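Gramon publishes plain-English good practice guide for two-armed robot cells

Free handbook covers guarding, cables, shared reach and the paperwork in between

PARKURHOLM, August – I'm Liya Tekleab, and I look after safe working at Gramon. Normally somebody in our press team would write this in the third person and quote me saying I'm delighted. I am delighted, as it happens, but I spent most of the past year on this guide (evenings included, sorry to my family) and I wanted to tell you about it myself!

The guide is called Sira. It runs to 42 pages, it's free, and it's for anyone who runs a small cell with two robot arms working on the same bench. We wrote it with the workshop team at Calloway, who tried each draft on their own cells and sent it back covered in red pen.

Why we wrote it

The formal standards are good and we follow them. They're also long, and they're written for people who read standards for a living. A technician setting up a bench at half past eight in the morning wants to know who's allowed to open the enclosure, what has to be switched off first and where to write it down. Sira answers those questions in the order they come up during a shift. It doesn't replace a risk assessment and we say so on the first page, in large type.

What's in it

There are 13 rules, grouped into 4 chapters. I won't go through the lot, but these are the ones people have been asking me about:

Shared reach. If both arms can get to the same object, write down which one moves first and which one waits. Do this before anyone runs a program at full speed.

Cables. Check every cable with the arm at its furthest reach as well as at rest. A loop that hangs nicely in one position can be pulled tight in another.

Hand tools. Any tool on the bench is either part of the job or it's put away before the start button is pressed. If it's part of the job, it goes on the job sheet by name – screwdrivers very much included.

Handled boxes and cases. Agree where each gripper may take hold, and keep handles and latches on the sheet as separate contact points. Two arms, a lidded storage box and a group of screwdrivers make a fairly typical bench for this rule and the one before it.

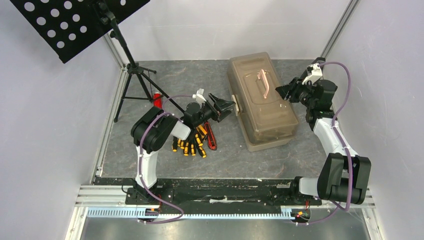
How to get a copy

We've printed 1,000 copies and they're going out from our Parkurholm office, with no charge for the guide or the postage. Write to the Gramon press desk with your address and how many you'd like. There's a version for screens too, and the job sheets come as separate pages so you can copy them for the workshop wall.

Comments and corrections

Please send them! Calloway has already talked me into rewriting the section on restarts for the next edition, and I'd love to hear from smaller workshops in particular. Letters and emails marked "Sira" come straight to my desk.

Press contact: Liya Tekleab, Gramon, Parkurholm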